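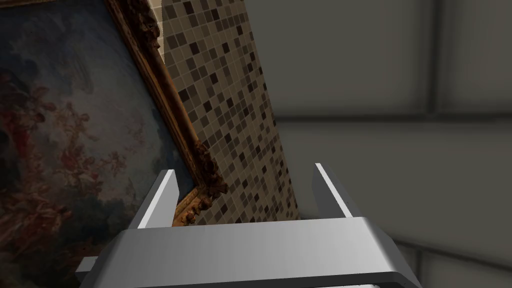 4. Setting up the wrist view in Falto

By now you should have Falto installed and a robot model loaded, and if you do, the hard part is behind you. This section takes you through the wrist view, the camera window that rides along with the hand and looks out past the fingers. We lean on it a great deal in the later sections, so it is worth getting comfortable with it before you start recording anything.

Everything here happens in simulation. You do not need a real arm plugged in, and if you have one on the network we would rather you left it off until section 7.

Before you start

Close any other Falto session on the same computer. Two sessions will happily share a port and then quietly swap commands with each other, and that makes for a confusing afternoon. You will also want one of the furnished room scenes from the Grasine pack. The blank test room works, but there is so little to look at in it that you may have trouble telling whether the camera has moved at all.

4.1 Attaching the camera

1. Open the Scene menu and choose a Grasine room. The first load can take a minute or two while the surface textures are prepared. Later loads are much quicker.

2. In the robot tree on the left, open the arm, then the wrist, and click on the hand. Its name turns blue.

3. Choose Add, then Camera, then Follow Selected Link. A new entry called wrist_view shows up under the hand.

4. Double-click wrist_view. The camera window opens, and you should see the two fingers reaching up from the bottom with the room beyond them.

5. Press Save Rig and give it a name you will recognize next month. (We have all had a folder full of rigs called test, test2 and test_new.)

Note: If the fingers come in from the top of the window, your camera is upside down. Set Roll to 180 and press Apply.

4.2 Placing the camera

The default position sits a little behind and above the hand, so you get the top of the gripper body along the bottom of the window and a clear look through the gap between the fingers. Most people can leave it alone. If your gripper is longer than ours, or you have fitted different fingers, work through these steps.

1. With wrist_view selected, open the Pose panel.

2. Drag Back until both fingertips are inside the window. Small drags are best.

3. Drag Up until you can see past the gripper body to whatever the hand is pointed at.

4. Open and close the gripper all the way using the slider at the bottom of the panel. Both fingertips should stay in view for the whole travel.

5. Press Save Rig again. Falto does not save pose changes for you.

Caution: Do not move the camera by dragging it in the main 3D window. That detaches it from the hand, and it will stay floating where you dropped it when the arm drives away.

4.3 Checking what the planner sees

The planner, Jitaru, does not work from the pretty picture. It builds its own map of solid things out of the depth channel, and the two can disagree, so please take a moment to compare them.

1. In the camera window, switch Channel from Color to Depth. Near things turn light and far things turn dark.

2. Turn on Obstacle Overlay. Surfaces that Jitaru will steer around are tinted orange.

3. Jog the wrist slowly from left to right and watch the tint. It should stay stuck to the surfaces as they go by. A tint that slides or lags usually means the depth rate is set too low, and 3 frames per second is the least we would use.

4. Check that the fingers themselves are not orange. If they are, open Self Filter, tick both finger links, and press Rebuild Map.

Note: Busy patterns such as small tiles or carved molding can look noisy in Color and perfectly calm in Depth. Trust Depth for planning. If you are training a perception model with Ikinska, though, you will want those busy surfaces in your set, and plain walls as well.

Caution: Obstacles farther than 400 centimeters from the camera are dropped from the map. Leave this limit in place unless you have plenty of memory to spare.

4.4 If something goes wrong

The window is solid gray. The camera is probably inside the gripper body. Raise Up a little at a time until the room appears.

Error 311 when you press Save Rig. Falto cannot write to the rigs folder. Pick another folder under Preferences, then Paths, and try again.

The picture tilts as the arm moves. A wrist view turns with the wrist, so walls and fixtures will lean whenever the hand does. For a level view, add a second camera and choose Fixed to World in place of Follow Selected Link.

Once the overlay looks steady and your rig is saved, go on to section 5, where we plan a first short reach.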